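Landel Pantry Items

A small set of tabletop pictures of packaged groceries, put together for people working on product recognition and shelf sorting. Maintained by Tayla Sutcliffe and Fergus Gourlay at Hepburn.

Contents

500 pictures in 25 folders, one folder per table arrangement. Each folder has a notes.txt listing the products laid out and the orientation of each one (upright, lying, diagonal). Labels are in labels.csv, one row per item per picture. Columns are folder, picture, item, package type and main color.

Package types are can, jar, box and carton. Plain cardboard boxes are labeled "carton" even if they are small. Printed boxes such as cookies and crackers are "box".
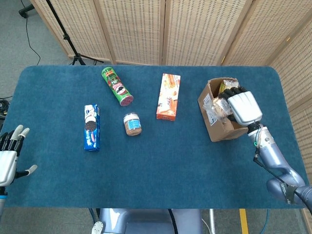
Sample arrangement: four grocery products and a cardboard box on the teal table.

Brand names go in the item column only when they can be read on the package. The green Pringles can and the blue Oreo box are entered by name. The small jar with the white lid and light blue label is entered as "spread, light brown".

Known problems

Folders 8 and 19 share a notes file. Mared Kemeys is splitting it.
In 80 pictures the item column was filled in before we settled on spelling, so "cookie" and "cookies" both occur.
Nothing in the set is weighed or measured.

Changes

August: 166 rows relabeled from "box" to "carton".

Send corrections to Tayla with the folder number and the row.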